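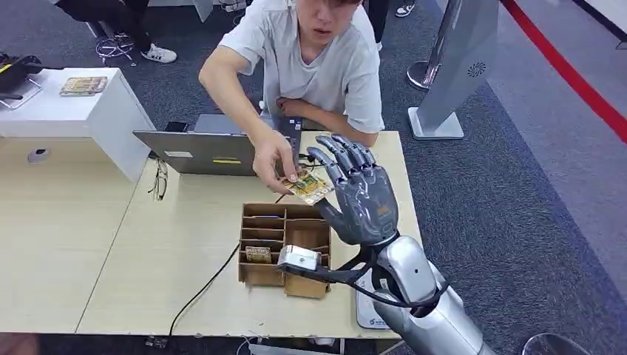

Kelechi Adebisi fait remarquer qu'un casier à fentes ne vaut que si l'on fixe le sens d'insertion avant le premier dépôt. Le point est repris au paragraphe 2.

Séance 3. Classement de petits objets plats

1. Support
Casier de table en carton ondulé brun, cloisonné. À gauche, une colonne de fentes horizontales superposées ; à droite, une case plus grande. Les fentes reçoivent les cartes et pochettes minces, la case le reste.

2. Orientation
Le bord long sert de référence. Une carte imprimée se lit à l'endroit avant dépôt ; tenue à l'envers, elle est retournée d'abord.
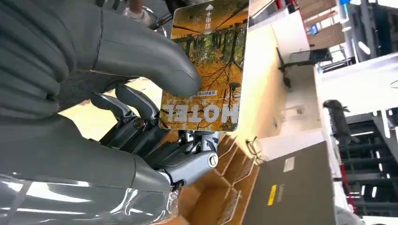
Pour une carte d'hôtel, le mot HOTEL en grandes capitales donne le sens. Les petits caractères ne servent pas au tri.

3. Plan de travail
Casier au centre de la table, ordinateur derrière. Les effets personnels (lunettes, téléphone) n'entrent pas dans le classement.
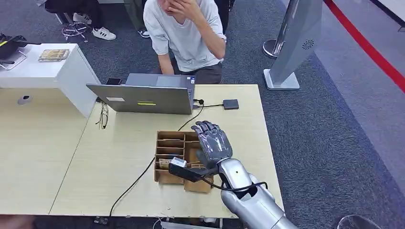
Fig. 3. Casier et poste de travail.

4. À rendre
Plan coté du casier, échelle libre, et règle de dépôt en 30 mots au plus.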